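From the Workshop

Keys, Cables and a Great Deal of Patience

Those of you who stop in on weeknights will have noticed that the back corner of the Prendton shared workshop has been taken over since the middle of winter, and I have been promising you a proper account of it for so long that Huguette Coste has started asking me at the coffee pot whether I've written it yet. Well, Huguette, pour yourself another cup, because I have!

The two-arm project began, as a lot of our projects do, with a conversation that was supposed to be about something else. Reginald Pennington had come in to borrow the good crimping tool, and he and Huguette fell to talking about what a pair of small arms could do if they worked side by side on one table, the way a person's hands do. One arm picking up a block and putting it in a box is a lovely first build (we have had three of those through the workshop, and I cheered for every one). Two arms that have to share a space, and hand things along, and keep out of each other's way, is a different animal altogether. By the end of the evening they had a sketch on the back of a lumber receipt and a name, Wuisan, which Huguette says came to her in the car and which she has never managed to explain to anyone's satisfaction.

I should say right away that the arms themselves were not built from scratch. The links and joints came secondhand, and what our two have done is the mounting, the wiring, most of the gripper work and every bit of the software, and if you think that sounds like the small half of the job then please come and look at the wiring. Reginald has redone the cable runs on the right arm four times. The trouble is that a cable needs enough slack for the wrist to turn all the way over, and then all that slack has to go somewhere when the wrist turns back. Tie it down too close and it pulls. Leave it too free and it catches on whatever is nearby, which in our case has included a coffee mug, a sleeve and, on one memorable evening, the strap of my own bag. The present answer is one big loose loop down the outside, tied in only low on the arm, and he is fairly happy with it, although I noticed he was eyeing it again last week.

The fingers were Huguette's department. She went through a great many shapes in March, and there is a shoebox under the bench with all the rejects in it if anybody would like to see how an idea changes as it goes along. The early ones were too thick at the tips and simply pushed small things across the table. The later ones were thin enough to get underneath but they bent. She finally settled on a stiff finger with a strip of soft material on the inside face, and that pair has now been through 282 practice grabs without being swapped out. She keeps the tally in a spiral notebook, and you are welcome to read it, but please don't move the pencil.

For the first several weeks they worked with wooden blocks, then with bottle caps, then with a tape measure that rolled off and had to be rescued from behind the armchair more times than I care to tell you. Keys were my suggestion, I'm proud to say. I lose mine constantly, and I thought it would be a fine thing to have a machine that could at least pick them up. What I didn't appreciate was how awkward keys are! A block looks the same every time you set it down. A bunch of keys flops into a new shape whenever you let go of it, and the metal shines under the lights, and half of it is lying flat with nothing to get hold of. The fob is the friendly part. It is thick enough to grab, it doesn't bend, and whatever is attached to it will just dangle along underneath.

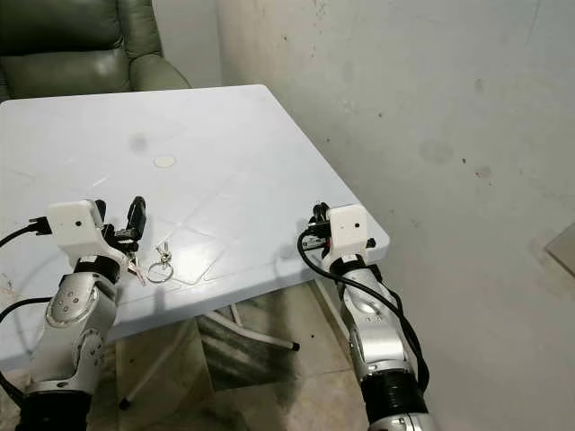 The left gripper with a key fob, and a second ring of keys still on the table.

So the current exercise is the fob first and the loose ring second. Left arm takes the fob, right arm waits, and then the right arm is meant to go after the ring lying flat, which is much the harder of the two. Huguette's plan for the ring is to bring one finger down inside the loop and close on the metal from both sides, and on paper it is very sensible. On the table it has been a mixed bag. The best run so far was 12 pickups in a row, with the fob only, and Reginald brought doughnuts the next day on the strength of it. The ring we do not talk about yet — or rather we talk about it all the time, but we don't have a number we'd care to print.

A word about the folding table, because several people have kindly offered us a better one. Thank you, truly, but we are staying with it for the time being. The arms have been measured in to that top, every height in the program is worked out from it, and a new table would mean starting the whole business over. If you do come by, I would only ask that you don't lean on it. A nudge you'd never notice yourself is enough to send a finger into the plastic, and there are plenty of marks on it already.

Now for the part about money, which I will keep short. The project has cost $1245 so far, and that includes the arms, two power supplies, and more connectors than I would have believed one corner could swallow. Our two builders have paid the larger share themselves, and the rest came out of the tool fund. There is still $70 set aside for finger material and spare screws. If you have a length of soft rubber sheet at home that you've been saving for no particular purpose (I know you people, you do), Huguette would be delighted to have it, any color, the thinner the better.

Wuisan will be running on Saturday, April 2, 2022, from after lunch until Reginald gets tired, and everyone is welcome, including children who can keep their hands in their pockets. Bring your own keys if you like. Reginald is curious to see how the fingers get on with different fobs, and he promises to give them all back. The big old-fashioned ones with leather tags would be especially useful, as would anything small and slippery.

Parking is on the street as usual, and the side door sticks, so give it a good shove.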